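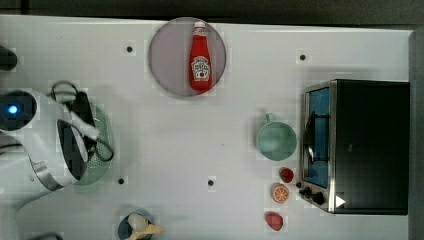 Overhead view, kitchen task set. The arm is at the green colander; the ketchup bottle is on the gray plate.

Mollatura Tabletop – data card

Summary
Mollatura Tabletop is a set of 3,000 teleoperated episodes for training manipulation policies from camera input and a short text instruction. It covers kitchen objects and toy food on a white table, with one arm.

Contents
Each episode holds the overhead video, joint positions, gripper opening and one instruction. Instructions were typed by the operator before the episode started. Typical ones are "put the strawberry in the bowl" and "move the ketchup off the plate". Spelling was corrected later by Percy Villca – wording was left alone.

Splits
Train: 1,820
Validation: 302
Test: 878
Object layouts in the test split do not appear in train.

Collection
Six operators recorded the episodes at Cekholm. Objects were moved between episodes by hand, following a printed layout sheet. Operators could stop and discard an episode at any point. Discarded episodes are not included.

Known issues
The arm hides part of the table in many frames, mostly on the left side.
Toaster oven episodes are few. Do not report them as a separate score.
Gripper opening is logged as commanded, so it can differ from the real opening when an object is held.
Some instructions name an object by color only.

Changes
November: fixed swapped joint columns in the validation files. Download these again if you have an older copy.

Contact
Marjatta Turunen for the data, Ognjen Radulović for the loader scripts.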